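그릇 집는 로봇, 사기 전에 견적부터 (시뮬레이션 화면 모음)

2018. 11. 25

안녕하세요! 지난번 글에 로봇 팔 산다고 큰소리쳐 놓고 한참 조용했죠. 죄송해요, 그동안 견적서만 들여다보고 있었어요. 저희 Mellell 프로젝트는 작은 공유 주방에서 식기 정리를 맡길 장비를 고르는 일인데, 처음엔 팔 한 대 값만 있으면 되는 줄 알았거든요. 근데 막상 표를 만들어 보니까 팔보다 그 옆에 붙는 것들이 더 무섭더라고요. 그리퍼, 받침대, 케이블, 컨트롤러 놓을 자리, 설치비, 거기다 손가락 패드 교체분까지... 표가 끝도 없이 길어져요.

그래서 10월부터는 실물을 들이기 전에 시뮬레이션으로 먼저 돌려 보고 있어요. 화면 몇 개 올리면서 돈 얘기도 같이 풀어 볼게요.

1. 그릇은 가장자리부터

청록색 그릇이랑 갈색 상판. 밝은 회색 패드 두 개가 그릇 테두리 한쪽에 붙어 있는 순간이에요. 저는 이 색 조합이 은근히 마음에 들어요 ㅎㅎ

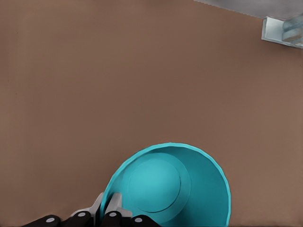 그리퍼 견적은 두 군데서 받았어요. Drullum 쪽은 본체 값이 착한 대신 패드를 따로 사야 하고, Kikuchi 쪽은 패드가 들어 있는데 납기가 7주래요. 7주면 저희 일정에서는 꽤 아픈 숫자거든요. 처음엔 무조건 싼 쪽으로 가려다가 패드 값을 얹어 보니 차이가 133달러밖에 안 나서 다시 고민에 빠졌습니다. 같이 일하는 Rin Ueda 씨는 처음부터 납기만 보자는 쪽이었고, 저는 끝까지 가격표를 붙들고 있었어요. (아직도 붙들고 있어요.)

아, 그리고 견적서 받으실 때 배송비 꼭 따로 물어보세요! 저는 한 번 빼먹었다가 표를 통째로 다시 짰어요. 통관 수수료도 누가 내는지 업체마다 말이 달라요. 메일로 답을 받아 두는 게 제일 속 편하고요.

2. 쟁반 안에 든 컵

분홍색 쟁반 안에 연한 보랏빛 파란 컵이 들어 있어요. 손가락은 넓게 벌어져서 하나는 쟁반 바깥, 하나는 쟁반 위에 와 있고요. 열리는 폭을 제원표 숫자로만 볼 때랑 이렇게 쟁반이랑 나란히 볼 때랑 느낌이 너무 달라서, 저는 요즘 제원표를 펴기 전에 화면부터 켜요.

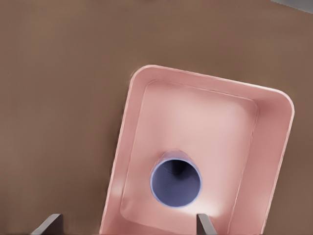 3. 쟁반도 컵도 같은 색이면?

이번엔 쟁반도 청록, 컵도 청록입니다. 컵 테두리의 얇고 밝은 선이 없었으면 저도 한참 찾았을 것 같아요. 쟁반 바닥 왼쪽에는 빛이 허옇게 번진 자리도 있고요. 카메라 예산 얘기가 나온 게 딱 이런 장면 때문이에요. 싼 카메라로 버틸지, 조명에 돈을 조금 쓸지, 아니면 그냥 색이 다른 식기를 살지! 마지막 방법이 제일 싸긴 한데 주방 쪽에서 지금 쓰는 식기를 좋아하셔서 말을 꺼내기가 좀 그래요.
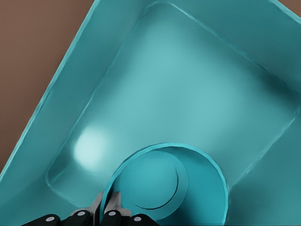
소프트웨어는 Avari로 거의 기울었어요. 한 자리에 월 99달러고, 석 달만 쓰고 끊을 수 있다고 해서요. 연간 계약을 하면 더 깎아 준다는데 저희는 내년 예산이 아직 안 나왔으니까 일단 월 단위로 가려고요. 혹시 연간으로 쓰시는 분 계시면 중간 해지가 되는지 댓글로 좀 알려 주세요.

지금까지 정리한 순서는 이래요.

그리퍼 먼저 확정하기. 여기서 막히면 뒤가 전부 밀려요.
팔은 그다음. 그리퍼 무게에 가장 무거운 그릇 무게를 더한 값으로 고르기.
카메라랑 조명은 한 묶음으로 견적 받기.
예비비는 전체의 35퍼센트.

35퍼센트가 과하다는 얘기를 벌써 들었어요. 저도 좀 과한 것 같긴 한데요, 설치하는 날 작업대 높이가 안 맞아서 받침대를 새로 짜는 경우가 있다고 설치 기사님이 겁을 주셔서 당분간은 안 줄이려고요. 남으면 패드 사면 되죠 뭐. 패드는 소모품이라 어차피 또 사야 해요. 교체 주기는 업체 두 곳에 다 물어봤는데 한 곳만 답이 왔고, 그것도 "사용 환경에 따라 다릅니다" 한 줄이었어요. 이러면 표에 뭐라고 적으라는 건지 ㅠㅠ 일단 분기에 한 세트로 잡아 놨습니다.

작업대 얘기도 잠깐 하자면, 실제 주방 상판은 아직 치수를 다 못 쟀어요. 싱크대 쪽 벽이 반듯하지 않아서 줄자로 재면 앞이랑 뒤가 다르게 나와요. 다음 주에 다시 가서 재고, 그 숫자로 시뮬레이션 상판도 맞춰 놓으려고 합니다. 콘센트 위치도 이번엔 꼭 찍어 올 거예요. 지난번엔 줄자만 챙기고 폰 배터리가 없어서 그냥 왔거든요.

다음 글에는 팔 후보 견적 비교표를 올릴게요. 표 양식이 필요하신 분은 댓글에 메일 주소 남겨 주시면 빈 파일로 보내 드려요. 합계 칸 수식이 한 군데 틀린 버전이 돌아다니고 있으니까 10월에 받으신 분들은 새로 받으세요!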